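Cuaderno de taller - septiembre, entrada 9

Club de robótica de Koldale, mesa del fondo. Llegué a las cuatro y pico y Lachlan Pearce ya tenía los dos brazos encendidos y la mitad de los tornillos del hombro derecho reapretados (¡gracias!). Ayer se nos quedó flojo otra vez y yo pensaba perder la primera hora con eso.

Lo de hoy: empezar con la tarea de recoger y guardar para el encuentro de Udbridge. Dos objetos, un cajón, los dos brazos a la vez si se puede. Las bases dicen que cada mano tiene que meter lo que le quede de su lado y que no vale empujar el cajón más de un palmo. Lo del palmo no sé quién lo va a medir, pero bueno, lo apunto para preguntarlo.

Primero calibramos los dedos. La mano izquierda bien a la primera, la derecha no: el pulgar volvía siempre un poco abierto y hubo que rehacer el cero tres veces. Al final era el valor que yo mismo había copiado mal en el fichero de configuración, un 77 donde iba otra cosa - culpa mía, lo dejo por escrito para que conste y para que Lachlan deje de mirar el cableado con cara de sospecha.

Después pusimos los objetos y a probar la postura de salida, manos arriba y dedos hacia el techo, que así no barren la mesa al bajar.

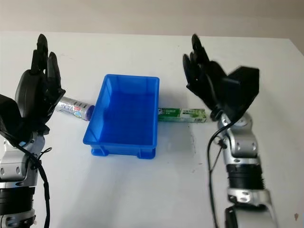
Cajón azul vacío, el espray tumbado a la izquierda y la caja de DARLIE a la derecha.

El espray me da más respeto que la caja. Es un cilindro y si el índice llega antes que el pulgar se va rodando, y además está casi pegado al cajón, o sea que queda poquísimo sitio para meter un dedo por ese lado. Mi idea es entrar desde arriba con la mano más cerrada de lo que pide el cuerpo y terminar de cerrar muy despacio. Lachlan prefiere arrastrarlo un poco hacia fuera y agarrarlo luego. Vamos a grabar las dos maneras y que decidan los números.

La caja de pasta de dientes debería ser más agradecida, con caras planas y buen agarre por los lados largos. El problema ahí es la muñeca: tal como está colocada, el extremo derecho llega casi hasta el brazo y hay que retroceder antes de bajar. Le he metido un punto intermedio a la trayectoria y en el simulador pasa limpio.

El registro de hoy lleva unas 1156 líneas y está en la carpeta compartida, dentro de "gondport", que es como hemos bautizado a esta versión. ¡No borréis la anterior todavía!

Pendiente:
- Repasar los cables de las muñecas, que con ese bucle tan suelto me veo un enganchón.
- Limpiar la mesa, tiene marcas grises.
- Escribir a McAlister por los dedos de repuesto, que llevamos 2 correos sin respuesta.
- Preguntar lo del palmo.

Mañana empiezo yo con el lado izquierdo y el agarre desde arriba.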